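[riltow-dev] Wrist view: replay steps
September 15, 2019, by Jarmila Halás
Print | E-mail this message

Deisy Henao wrote:
> Grasp check fires late in Riltow. Which states should I replay?

1. Open, facing a blank wall. Detector should return nothing.
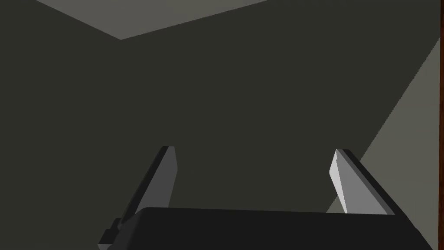 2. Stick held upright over the wood-grain surface. The shadow must not be labelled as a second object.

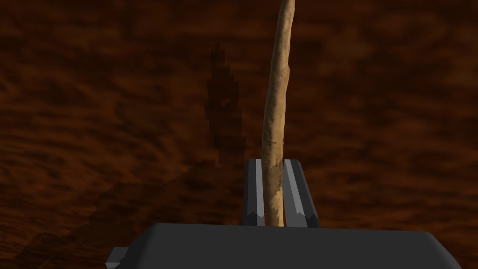

Set the mask threshold to 31 before replaying. Then load the small frame.

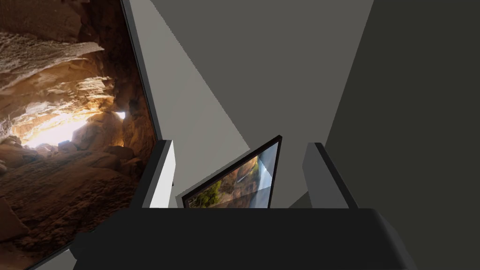 Small framed landscape between the fingers, tilted.

4. Open again, large rock picture behind.
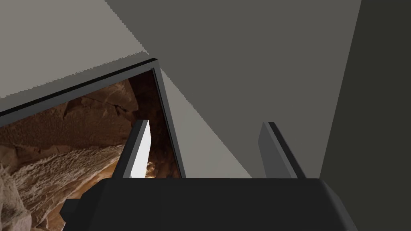
Log finger gap and mask area together, every 2 ticks. Seed is 3234.

Jarmila

2 comments | 0 shares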